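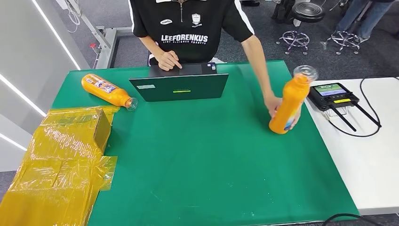

Getting an old varnish smell out of a desk drawer?

Bought a secondhand desk in Butberg for $200. Lovely colour, but the drawers stink of varnish and my paper has started to smell too. Airing it since July. Any ideas?
— edska_lane

Bicarb in a saucer, one per drawer, changed every 2 weeks. Wipe the insides with white vinegar first. Your place will smell like a chip shop for a day — a step up, by the sound of it.
— Visser

Sand the raw undersides lightly and seal them with shellac. Most of the pong lives there. Mine took two coats.
— novano77

had same prob, sold the desk
— butberg_bob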